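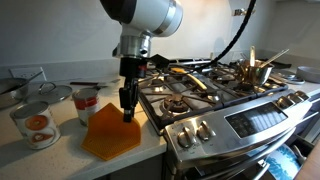

Figure 3. Counter and cooktop in one of the kitchens, with a trivet, cans and a pot lid to the left of the range.

4.2 What collects beside the range

The counter on either side of the range was the part of the kitchen that people in our sample had the most to say about. In the floor plans supplied by Flostetgate it is labeled "prep area," and the tenants' handbook shows it bare. In the homes we visited it was rarely used for preparation alone. Food waiting to be opened, lids waiting for their pots, and tools already used once shared the same short stretch of surface.

We coded every item within arm's reach of the burners as either food, vessel, cover, tool, or rest. The last group takes in trivets, spoon rests, folded towels, and anything else whose main job is to have something put on it. Figure 3 shows most of these groups together. An orange silicone trivet lies flat next to the range, with a can labeled with orange fruit slices and a second can near it, and a glass lid rests directly on the counter. A knife has been left toward the back. On the cooktop itself, a utensil with a yellow handle lies across the grates, and a gold-toned saucepan at the back has several long handles standing up out of it.

The saucepan is worth a note. We had expected tools to be kept in drawers or in a crock, and the coding sheet had no place for a pan holding utensils. Wi and Mabula coded the first such cases differently, one as a vessel and one as tool storage. After discussion we entered them under both groups and marked them with a flag. The flag does not tell us whether a pan was in use for cooking or had become a holder, and a photograph does not settle the question either.

Lids were the most common item without a fixed place. In interviews, people described putting them on the counter, in the sink, upside down on another pot, or across an unlit burner. Few used a trivet for this purpose. One participant said she owned a lid stand but kept it in the cupboard under the sink, "behind the bags," and used the counter. Another said a lid on the counter was "not mess, it's just parked." We found the second comment useful and adopted "parked" as a working term for items that were out of storage and expected to go back within the same meal.

Cans behaved differently. They were parked for longer, in some homes for several days, and were often set out as a reminder of a meal that had been planned. Of the 140 meals recorded in the October diaries, almost a third mentioned at least one can or jar that had been on the counter since the day before. Participants seldom counted these as clutter. They did count the same cans as clutter once the meal had been dropped.

The side of the range also mattered. Where the free counter was wider on one side, food and covers tended to gather there, while plates and loose metal tools went to the other. We saw this in five of the six homes with counter on both sides. It may reflect handedness, the position of the sink, or only habit, and our sample is too small to separate them.

The trivets themselves moved very little. Four participants said theirs stayed out all the time, and two of these said they had stopped seeing it. We return to this in Section 5, where we discuss why the Kullero layout, which builds a heat-safe strip into the counter, was liked on paper and used less than expected.

Shared 6 times
Comments (3)

Thongchai Luangrath
Did you ask about the back burners? Ours have been a shelf for years. I would code them as counter.

Cadi Lloyd
"Parked" is good. My lids are parked until somebody needs the counter. Was the coding sheet published anywhere?

Mwajuma Mwaipopo
Cadi, it's in the appendix, after the diary form. The flagged items are on the second page.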